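제4장 식기의 건조와 보관 구획

학습 목표
건조대의 구조와 물 빠짐의 관계를 설명할 수 있다.
작업면을 구획하고 각 구획에 용도를 지정할 수 있다.
컵의 놓임 자세를 구분하고 기록지에 올바르게 표기할 수 있다.

주요 용어
자연 건조, 걸이, 받침 선재, 잔수, 구획, 임시 놓음면, 개구부 방향

4.1 세척 이후의 단계

앞 장에서는 식기의 세척과 헹굼을 다루었다. 이 장은 헹굼이 끝난 식기가 보관 위치에 놓이기까지의 과정을 다룬다. 이 과정은 건조, 이동, 보관으로 나뉘며, 소규모 급식실이나 탕비실에서는 세 가지가 하나의 작업대에서 이루어지는 경우가 많다. 작업대가 좁으면 세척 전 식기와 세척 후 식기가 섞이기 쉽다. 따라서 건조 설비를 고르기 전에 작업면의 구획을 먼저 정한다.

건조 방법은 자연 건조, 열풍 건조, 행주 건조로 구분한다. 행주 건조는 행주의 오염이 식기로 옮겨 갈 수 있어 이 교재에서는 보조 수단으로만 취급한다. 열풍 건조는 제7장에서 다룬다. 이 장의 대상은 자연 건조이며, 주로 플라스틱 컵을 예로 든다. 플라스틱은 도자기보다 열을 적게 머금으므로 온수로 헹군 뒤에도 표면의 물이 마르는 속도가 느리다. 컵 안쪽 바닥 모서리에 남는 물을 잔수라 한다.

4.2 컵 건조대의 구조

컵 건조대는 컵을 엎어 놓는 평면형과 걸이에 끼우는 걸이형으로 나뉜다. 평면형은 컵의 테두리가 받침에 닿으므로 내부의 공기 흐름이 제한된다. 걸이형은 컵 안쪽을 걸이 끝이 받치고 테두리는 공중에 뜬다. 내부 통풍은 걸이형이 유리하나, 걸이가 닿는 컵 안쪽 면을 깨끗하게 유지해야 한다.

걸이형을 고를 때에는 다음 항목을 확인한다.

걸이의 각도. 수평에 가까울수록 컵 안에 잔수가 남기 쉽다. 위로 세워진 걸이는 컵의 개구부가 아래를 향하게 한다.
걸이 끝의 마감. 선재가 그대로 드러난 끝은 컵 안쪽에 흠을 낼 수 있다. 끝마개는 분리하여 씻을 수 있는 것이 좋다.
걸이 사이의 간격. 이웃한 컵의 외벽이 서로 닿지 않아야 한다.
받침의 면적. 한쪽 걸이에만 컵을 걸었을 때에도 넘어지지 않아야 한다.

이 장의 실습에서는 컵 용량을 289 mL로 통일하고, 이웃한 컵의 외벽 사이에 50 mm의 간격을 둔다.

4.3 작업면의 구획

구획은 선반, 쟁반, 깔개, 테이프 등으로 표시한다. 테이프는 설치와 제거가 간단하여 실습실에서 널리 쓰인다. 종이 깔개 위에 테이프를 붙이면 작업대 표면에 접착제가 남지 않으며, 배치를 바꿀 때 깔개째 교체할 수 있다. 종이는 물을 흡수하면 주름이 생기고 강도가 떨어지므로 젖은 깔개는 당일에 교체한다. 테이프 끝이 찢어지거나 들뜨면 그 부분에 물기와 먼지가 모인다. 점검표에는 테이프 끝의 상태를 별도 항목으로 둔다.

구획의 모양이 반드시 직사각형일 필요는 없다. 작업자의 손이 닿는 범위에 맞추어 경계선을 비스듬히 둘 수 있다. 중요한 것은 한 구획에 한 가지 용도를 지정하는 것이다. 건조대가 놓인 구획과 임시 놓음면이 놓인 구획은 서로 분리한다. 임시 놓음면으로는 테두리가 낮게 올라온 쟁반이 적합하다. 테두리는 잔수가 흘러 나가는 것을 막고, 둥근 모서리는 닦기 쉽다.

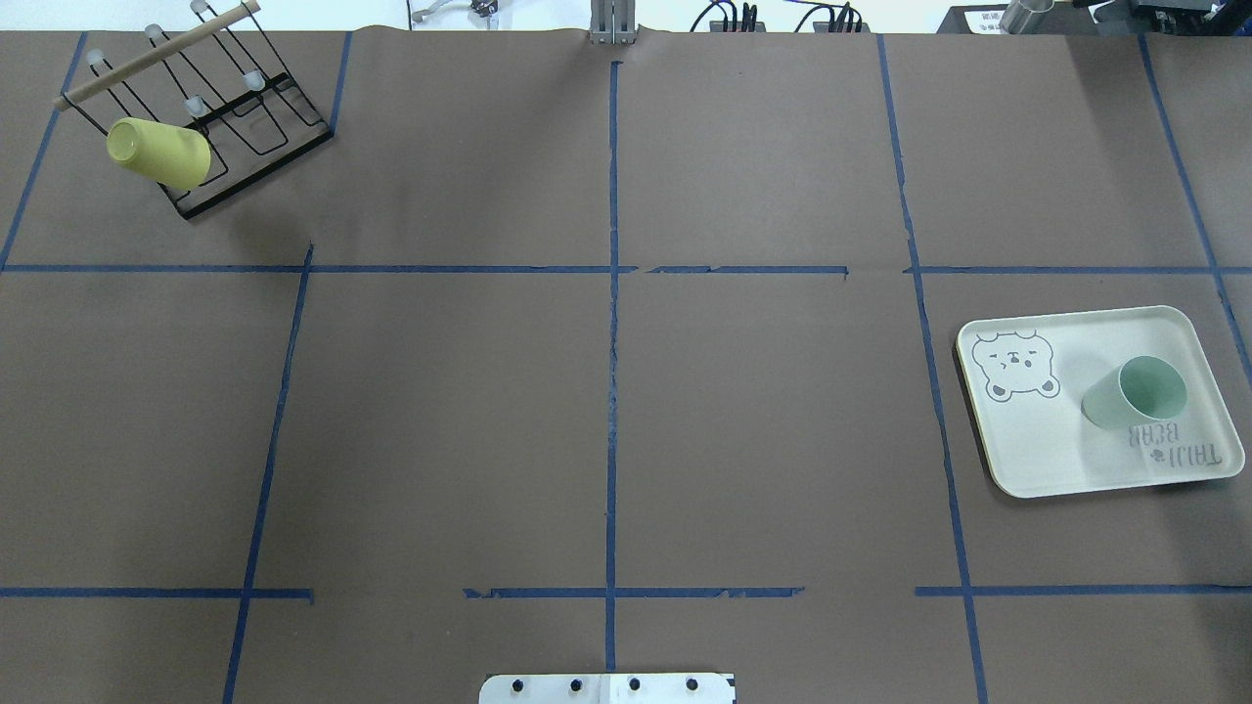
글 Homa Ghorbani | 생활공간관리 교재 집필부

그림 4.1 갈색 종이와 파란색 테이프를 이용한 구획. 검은색 철선 건조대의 걸이에 컵 하나가 걸려 있고, 다른 컵 하나는 크림색 쟁반 위에 옆으로 놓여 있다.

4.4 놓임 자세의 표기

컵의 놓임 자세는 바로 놓음(U), 엎어 놓음(D), 옆으로 놓음(S), 걸이(H)의 네 가지로 표기한다. 옆으로 놓음에는 개구부 방향을 덧붙인다. 방향은 작업자가 작업대를 정면에서 본 것을 기준으로 한다. 그림 4.1의 쟁반 위에 있는 민트색 컵은 개구부가 오른쪽을 향하므로 S-우로 적는다. 연한 황록색 컵은 몸통이 옆으로 누워 있으나 걸이에 지지되어 있으므로 S가 아니라 H로 분류하고, 개구부 방향 ‘좌’를 비고란에 적는다.

옆으로 놓음은 보관 자세로 인정하지 않는다. 원통형 컵은 이 자세에서 구를 수 있고, 아래쪽 측벽에 잔수가 고인다. 기록지에 S가 있으면 해당 컵을 U, D, H 가운데 하나로 바꾼 뒤 다시 기록한다. 쟁반이 구획의 경계선 위에 걸쳐 있는 경우에는 쟁반의 중심이 속한 구획을 소속 구획으로 본다. 그림 4.1의 쟁반도 오른쪽 세로 테이프와 일부 겹치므로 이 규칙을 적용한다.

4.5 실습 준비

폭 600 mm 이상의 작업대, 종이 깔개, 테이프, 걸이형 건조대, 쟁반, 컵 3개를 준비한다. 작업은 2인 1조로 하며, 한 사람은 배치를, 다른 사람은 기록을 맡는다. 기록지는 부록의 서식을 사용한다. 구획 번호는 작업대의 왼쪽 위에서 시작하여 오른쪽으로 매기고, 다음 줄로 넘어간다. 번호를 매긴 뒤에는 실습이 끝날 때까지 테이프를 옮기지 않는다.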